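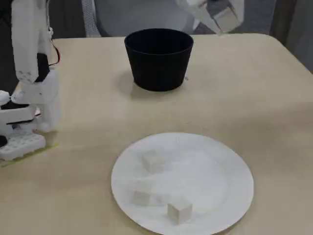 "I stopped going home with a sore wrist"

The packing lead at Vrabec has worked in sample preparation for 17 years. She asked that her name be left out, as did everyone we spoke to at the company, but she was happy to talk about the change that began in October, when small robot arms were brought in to practice the sorting work.

The job is simple to explain. Small pieces have to be moved between a plate and a container, one at a time, without dropping any. At the busiest point last year her team handled 479 orders in a month, most of it by hand.

"People think it's easy because the pieces are light," she said. "Do it for seven hours and then tell me."

The arms are still on trial. They practice with white cubes, a paper plate and a black container on an ordinary table. She was asked to help set up the exercises and said yes, mainly out of curiosity.

"I thought they would want an engineer. They wanted someone who knew what goes wrong."

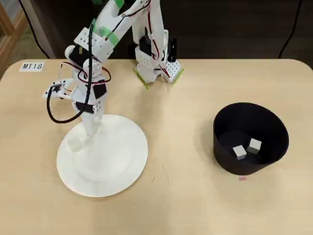 What goes wrong, she said, is mostly the grip. A person feels a piece start to slip and corrects without thinking. Putting that into words for the technicians took her weeks, and she is still adding to her notes.

Her own day has changed. She spends the morning at the arms and the afternoon on checks and paperwork. The wrist trouble has eased. She misses the talk at the sorting bench, where the radio was always on.

There are 39 people in the department, and not all of them are pleased. Management has said there will be no layoffs during the trial. She believes that, but she has noticed that two people who retired were not replaced.

"I asked about it in the meeting. They said they would come back to me, and I'm going to ask again."

She has signed up for the maintenance course that starts in the new year. Her pay grade stays the same until she passes it.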